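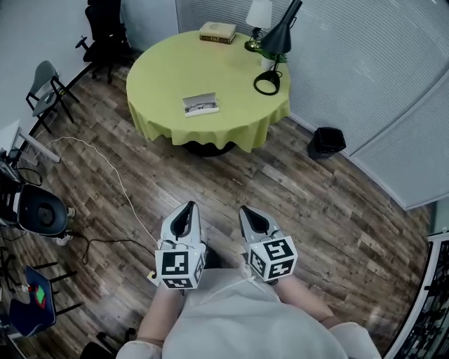
Home / Light and Electrical

2019-10-07
Vesna Obradović

Thread on reading light. I have had the same conversation with three relatives since April, and all three had bought a brighter bulb when the bulb was fine. Posting the long version so I can send people a link.

Start with the units. Lumens are the total light leaving the bulb, in all directions. Lux is the light landing on a surface, in lumens per square meter. The box gives you lumens. Your book gets lux. No box can tell you the second number, as it depends on where you put the lamp.

Watts are power drawn from the wall. They meant something as a brightness guide when every bulb was a hot filament with about the same efficiency. With LEDs, two bulbs with equal watts can differ a lot in output. Read the lumens line and skip the "equivalent" line, which is often generous.

Now distance. For a small bare source, illuminance falls with the square of the distance. Move the bulb from 40 cm above the page to 20 cm and the page gets four times the light. Same bulb, same power.

A lamp with a wide fabric shade doesn't follow the square law closely at short range. The shade is a large source and the falloff near it is gentler. It still falls off. Nothing in your living room gets brighter when you move away from it.

Then angle. Light hitting the page straight on counts in full. Tilt the page away and you multiply by the cosine of the angle. At 60 degrees you have half. People prop a book up facing themselves with the lamp off to one side and lose most of what they paid for.

A worked case. At my own table there is a small lamp with a white shade and a black desk lamp that arches over. They do separate jobs. The shaded one raises the general level so the room isn't a cave. The arched one does the reading.

I put a meter on an open page under the desk lamp with a 6 watt LED in it and got 352 lux. That is a comfortable figure for ordinary print, for me. For small print on cream paper I bring the head lower.

With only the shaded lamp on, the reading at the same spot was far lower. The bulb in it is the stronger of the two on paper. A good share of its output goes up through the top of the shade and lands on the ceiling, where I keep no books.

On the meter. Mine is a Zokside handheld, nothing special, bought used. I wouldn't trust the absolute value of any cheap meter very far. For comparing two positions of one lamp it is perfectly good, and that is the comparison you need.

Phone apps use the ambient light sensor or the camera. The sensor is usually on the screen side, so lay the phone face up on the page and stand clear so your head isn't shading it. Different phones disagree with each other. Use one phone and look only at the change.

Color temperature. It is in kelvins, and lower means more yellow. 2700 K is the usual warm white. 4000 K is neutral. It has no direct bearing on how much light you get. A "daylight" bulb and a warm bulb with equal lumens put equal lux on the page. The bluish one may look crisper. Buy whichever you can stand for an evening.

Color rendering is a separate number again. CRI is an average over a set of test colors, and the standard average leaves out deep red. For black text on white paper it hardly matters. For sorting thread, looking at skin, or telling navy socks from black ones, it does. Above 90 if you do any of that.

Flicker. LEDs respond fast, and a cheap driver passes the ripple from the mains straight to the light at twice line frequency. Most people don't see it directly. Wave a pencil quickly under the lamp. A smooth blur is good. A row of separate pencils means the driver is poor.

The pencil test misses mild cases and won't give you a number. It finds the bad ones in two seconds and costs a pencil.

Dimmers. Many older wall dimmers were designed for a filament load. An LED draws so little that the dimmer can misbehave: buzzing, dropping out at the low end, a pop to full brightness when you first turn it up. The bulb must say "dimmable," and the dimmer should be rated for LED loads too. One of the two isn't enough.

Bulb maker's compatibility lists are dull and worth five minutes. The Nedeljković dimmer in my hallway is listed for one of the bulbs I own and unlisted for the other. The listed one is silent. The unlisted one hums at half setting.

Heat. LEDs run cooler than filaments, but the electronics in the base dislike being cooked. A tightly enclosed fixture shortens their life. If the package says "not for enclosed fixtures," that is a real limit. The hours figure printed on the front assumes decent air.

Also keep to the maximum wattage on the socket label. That limit refers to watts drawn, so an LED will nearly always be well under it. Don't use the "equivalent" figure for that check.

Glare. If you can see the bare emitter from your chair, your eye adapts to it and the page looks dimmer than it is. The cure is geometry: lower edge of the shade below eye level when seated. I moved one lamp this way for Morfudd Trevor and she returned the new bulb to the store.

Same effect at room scale. One bright pool on a page in an otherwise dark room means the eye readjusts every time you look up. Some people don't mind. I do, so the second lamp stays on.

Shadow. If you write with your right hand, put the lamp to your left, and the reverse if you're left-handed. For reading only, the side makes no difference unless your own shoulder is in the way. Glossy paper: shift the lamp sideways until the reflection slides off the page.

Surfaces. A pale tabletop or cloth sends some light back up and softens the shadows a bit. A dark one swallows it. Small effect on the page itself, larger effect on how the corner of the room feels.

Age. The lens yellows and the pupil opens less, so an older eye gets less light to the retina from the same page. Wanting more light at 70 than at 30 is ordinary. A sudden change is another matter and belongs with an eye doctor. A lamp won't fix an out-of-date prescription either.

Order of operations, then. Move the lamp closer. Fix the angle. Hide the emitter. Wipe the dust off the bulb, with the lamp off and cool. Measure again. If it is still dim after all that, buy more lumens.

Hardware question I get every time: I use a plain Cluvska bulb in the desk lamp. It passed the pencil test and it was on the shelf. I have no opinion on the rest of their range.

Correction to the angle post. I wrote 60 degrees and should have said measured from straight on. At 60 degrees from the page surface you still have most of it. Two people wrote in and both were right.

Next thread will be on outdoor fixtures and what the moisture ratings cover, once I finish rewiring the porch in Enham.

Contact | © 2019 Vesna Obradović | Back to top

Comments

Rok Spahić
Did the pencil test in the kitchen. Row of pencils. Did it in the garage with a tube from years back and it was worse. Is there any fix short of replacing the bulb?

Vesna Obradović
For a screw-in LED, no. The driver is sealed inside. The old tube is probably on a magnetic ballast, and those can be swapped for an electronic one if the fixture is worth keeping.

Hazel Oyelaran
The cosine part explains my music stand. I had the clip light at the side and was reading at a slant to it. Moved it to the top and I've turned it down a step.

Ognjen Tomić
Disagree slightly on color temperature. At low levels I find the cooler bulb easier for fine print, same lumens. Could be preference, I haven't tested it blind.

Vesna Obradović
Could be either. Get somebody else to swap the bulbs and report back.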